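# The planner finally stopped fighting me

Okay, so I spent most of the weekend inside Grellden (my little planning stack, for anyone new) and the wire stuff is so much better!
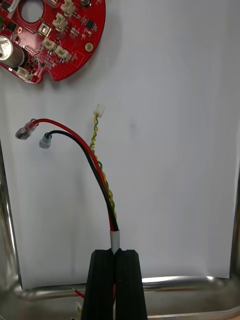
The big change is where the plan starts. I used to plan from the gripper pose, as if the part were a stiff rod, and with wires that's just silly. Now the perception node finds the connector housing first, guesses its angle, and the planner works backward from there. Planning time went from almost 529 ms to 118, and I only deleted code to get there!

Ghada Matar suggested dropping the old smoothing step, and she was right. I'd been tuning six parameters in it since spring, ugh.

Still on the list: the angle estimate jumps around when the yellow and green pair throws a shadow on white paper. I've got 319 saved views to replay through it, and I'd like that done before October.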